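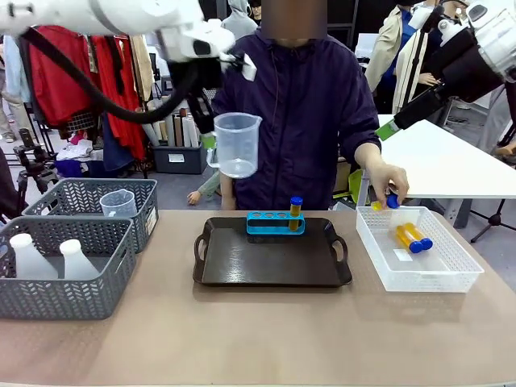
Small tubes with screw caps - how do you store yours?

guventgarden
I've ended up with 30 plastic test tubes with blue screw caps, bought for seeds and bath salts. At the moment they live in a mesh basket and roll about. I've got a four-hole rack from Cliltex but that's no good for this many. What do others do?

Ledulberg_Lil
Rack on a tray. The rack on its own slides when you pull a tube out, the tray stops it going off the shelf. Get a tray with handles and you can lift the lot down in one go.

chaiyaporn69
Disagree. Racks take up too much height. Lay them flat in a basket, caps all at one end, card in the bottom saying what's in there. I've done spices like that for 13 months and had one leak, which was my fault for not doing the cap up.

Ledulberg_Lil
Fine for spices. I wouldn't do it with anything liquid.

chaiyaporn69
He said seeds and bath salts.

guventgarden
She, but yes. Some of the bath salts are a bit damp though.

tub_and_lid
Mesh baskets are a pain for small things anyway. The card slips about and you can't read it. I stick the label on the outside at the short end, then it faces you on the shelf. Grey woven plastic ones are good, they don't show the dust.

chaiyaporn69
Outside labels fall off mine. Depends on the glue I suppose.

tub_and_lid
Tie them on then.

Ledulberg_Lil
Also keep your jug and the little measuring cup in a separate basket. Mine used to go in with the tubes and I was forever digging for them.

guventgarden
Thanks all. I'll try upright for the damp ones and flat for the seeds. Does anyone know if the Cliltex racks come bigger than four holes?

tub_and_lid
Not that I've seen. I'd just buy a second one and put them side by side.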